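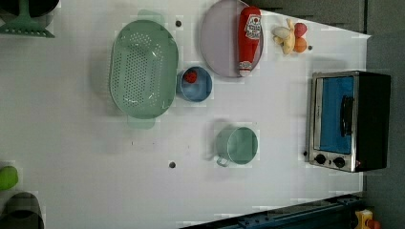 Andel Play Kitchen Tabletop Collection

Item 3214
Updated December 2023

For the cook who has strong opinions about lunch and can't yet reach the counter. The Andel collection is the stuff that goes on the table once you've given up on the idea that a play kitchen stays in one corner of the house. Everything is sold separately, or you can buy the starter bundle and get it over with.

The colander

Mint green, oval, with a handle at each end and rows of small round holes in the bottom. It gets used for draining invisible spaghetti, and also as a hat, a doll bed and a boat. We recommend it for the spaghetti. Of everything we carry, this is the piece customers reorder most, usually after a trip to the beach.

The plate, bowl and mug

The plate is a pale lavender gray with a slightly raised rim, which will stop a rolling orange if the orange isn't really trying. The small blue bowl is the right size for one toy strawberry and a long argument about sharing it. The mug is light teal green with a proper curved handle. You will be served coffee in it before 7 in the morning and you will be expected to finish.

Colors are meant to get along without matching. If you need them to match, Nodari makes a very nice set in beige.

The food

Fruit first: a peeled banana with the peel splayed open, an orange, and a pinkish-red round one that our office calls a plum and our warehouse calls a peach. Order either and you'll get the same fruit.

Then there's the ketchup. Red bottle, white label, nearly as long as the plate is wide. Our buyer, Kjell Magnusson, argued for a smaller one and lost. Children put ketchup on everything, the banana included, and a small bottle seemed to miss the point.

The toaster oven

Black body, brushed stainless-steel front, a window in the door and a bright blue interior. The door handle is black, and so are the two control knobs, which sit side by side under the glass. There's a tiny red indicator light at the corner of the front for anyone who likes to know that dinner is in progress. Dinner can be in progress for a very long time.

Measure your table before ordering. The oven is small, but it likes its own end, and it does not stack well with the colander no matter who tells you it does.

Care

Wipe the dishes and food with a damp cloth and a little dish soap. Keep the oven away from the sink, the tub and the dog's water. Please don't put any of it in a real oven. We added that line in April and would rather not discuss it.

Ordering

Orders over 40 dollars ship free. The starter bundle includes the colander, plate, bowl, mug and all the food. The oven is not in the bundle and ships in its own box, which your child will prefer for the first 2 days.

Replacement strawberries are available one at a time. Look behind the couch first.

Also in this section: Boychuk aprons, child sizes. Sideck low tables, white. Storage bins.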